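Ticket: gripper drifts off the rack slots after a restart
Project: Munville student robotics club, table-clearing task
Opened by: Ryszard Sowa
Status: open (sort of)
October 2018

Hi all, me again. I said I'd write this one up properly instead of leaving it as a string of half messages, so sorry for the length.

Short version: after we restart the arm, it goes to the blue rack and ends up off to one side of the slot it's supposed to be lined up with. Before the restart it was fine. The script is the same, the rack is the same, and I hadn't touched the saved poses (I checked, and then Sundus checked that I'd checked).

What we're running: the Franka arm, the club's own pick and place script, which everyone calls Skoravitz for reasons that predate me, and the poses file from July. The bowl and the rack both start in their usual spots on the paper. Control box firmware is whatever the lab had on it, I've not updated anything and I'd quite like it to stay that way until after the demo.

First thing I tried was just homing it again. No difference. Then I homed it and ran the approach to the rack at low speed with my hand on the stop button, and you can see it going wrong quite early – it's already too far over well before it starts to come down. So it isn't slipping at the end, the target is off from the start.

Second thing: the paper. I had a theory that the sheets had been shoved along when somebody leaned on the table, and the rack had gone with them. Our pencil marks for the rack are on the paper and not on the table underneath, so if a sheet moves the marks move too and everything still looks right. Lovely system, I know, I drew them. I measured from the table edge and the rack was 3 mm out. That's something, but the miss is a good deal bigger than that, so it can't be the whole story.

Third: the tool settings. Ndung'u asked whether the tool offset was being loaded at startup, and I said yes of course it is, and then went and looked. The log has 3,751 lines for that session (we really must turn the debug output down) and the offset gets loaded near the top and then again a lot further on, with different numbers. The second lot are the defaults. So something is reading the right file and then writing over it.

Setup for anyone who hasn't been in the lab this term:

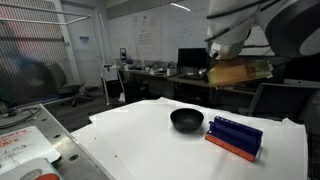
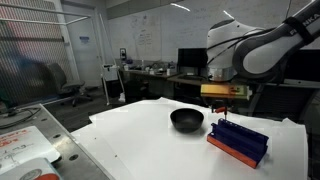 The arm over the blue rack, with the bowl in its place on the paper

Update, same evening. I commented out the second load and restarted. Much better! It now comes down near enough over the slot, though I'd still say it's a touch towards the bowl side. I moved the rack back to where it should be by the table edge and ran the approach 7 times, and it was in the slot for all but 3 of them. The bad ones were all at the far end of the rack, which makes me think the angle is slightly out as well as the position. The rack sits diagonally, so a small error in the angle is going to show up more the further along you go.

Sundus reckons we should square the rack up with the table and be done with it. I can see the appeal, but the task sheet has it at an angle and I'd hate to get everything working the easy way round and then have to start again a week before we show it to people. Happy to be outvoted.

What I haven't worked out is why the second load is there at all. It's in the startup part of the script, inside a block with the comment "needed for swap", and no initials on it. My guess is it was for changing tools part way through a run, and it was only meant to fire when you ask for a swap. If whoever wrote it is reading this, please shout. I've left it commented out on the lab machine only, I've not pushed it, so if you pull the script fresh you'll get the old behaviour back and the arm will miss again.

Still to do:
Find out what "needed for swap" means before we delete it
Put tape marks on the table itself for the rack and the bowl
Re-teach the angle for the far slots (I'll do this one, I know where the notes are)
Turn the debug output down
Add a line at startup that prints the tool offset, so we can see it without going through the log

Reply from Ndung'u: The swap block was me, sorry. It should be behind the tool change flag and I think the indent got lost when we merged. Will fix it and push, please don't delete it. Can you save your log somewhere before it gets overwritten?

Saved it in the shared folder under my name. I'll try your version when it's up and restart a few times in a row to see if it holds. Leaving this open until the far slots behave – and if anyone has the good tape, I need it back.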